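Saturday, December 23, 2023

From the Skosero desk: the record is finished!

Hello again, and happy almost-Christmas to those of you who keep it. I promised in the last newsletter that I'd only write when there was something to listen to, and now there is – the Skosero album is mixed, mastered and pressed, and a box of them is sitting under my kitchen table. It's called Kiều, after the long poem that Irén kept reading to us between takes, and it runs to nine tracks.

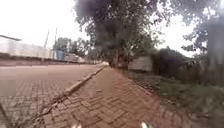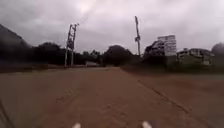 What kind of music is it?

Mostly slow songs for voice, nyatiti and hammered dulcimer, with a cello on four of them and a whole roomful of singers on the last.

I get asked this at every show and I never give the same reply twice, so I'm glad to have it in writing. The nyatiti is Adhiambo Urio's. She grew up with it and plays it low to the floor, with the toe ring tapping out the beat, and if you've only heard it on big festival stages you may be surprised how quiet it can get. The dulcimer is Irén Gulyás, who plays the large Hungarian kind with the pedal and the cotton-wrapped sticks. I sing, and I play a guitar that I mostly try to keep out of their way.

We didn't plan on being a trio. Adhiambo and I had been working up a set of lullabies, just the two of us, and Irén came over to borrow a microphone stand and stayed for supper. Somebody started a tune in five, she picked it up on the tabletop with two spoons, and by the time the dishes were done we had the bones of "Salt Road," which opens the record. (The spoons are on there too, very low in the left channel. Put your headphones on for that one.)

Tuning was our big headache. A nyatiti wants to drift when the room warms up, and a dulcimer has so many strings that you really don't want to retune it for anybody. So Adhiambo tuned to Irén, every single take, and we kept the heat off. You can hear me sniffling before the second verse of "Grandmother's Boat." I asked for it to be taken out and was outvoted!

We recorded at Clandico, which is one good-sized room with a wood floor and a piano we never touched. All but two of the songs were done live, with the three of us in a half circle. The exceptions are "Lantern," where I couldn't sing and play that part at the same speed, and the title track, where the cello was added a week later. For the closing song we asked the Brandura singers to come in, thinking we'd get a handful. They brought everybody. There weren't enough headphones, so they learned the chorus by ear and sang it standing around one pair of microphones, and we kept the first full take. It rushes a bit in the middle. I love it.

Now the practical stuff. We pressed 300 CDs, and 80 of those are already spoken for by the people who helped pay for the mastering, so if that's you, yours goes in the mail right after the holiday. There are also 100 numbered copies with a booklet – lyrics in all the languages we sing in, English translations, and Adhiambo's notes on the old tunes, including who she learned each one from. The booklets are part of the 300, so once they're gone you'd be getting the plain sleeve. Downloads will be up in the new year. No vinyl this time, sorry. We priced it and had to go lie down.

And thank you for the preview track! "Salt Road" had been played 2,956 times when I looked this morning, and I'm fairly sure my mother is only responsible for part of that. Several of you wrote to ask about the words in the bridge. They're not from any language, just sounds Adhiambo was using to hold the place for a verse we never wrote, and we got too fond of them.

To order, reply to this newsletter with your mailing address and how many you want, and say whether you'd like the booklet. I'm packing them myself, so please be patient with my handwriting. Shows are still being worked out for spring. If you have a hall, a church or a big living room with a floor that can hold a dulcimer, write to me and I'll pass it on to Irén, who does all our dates.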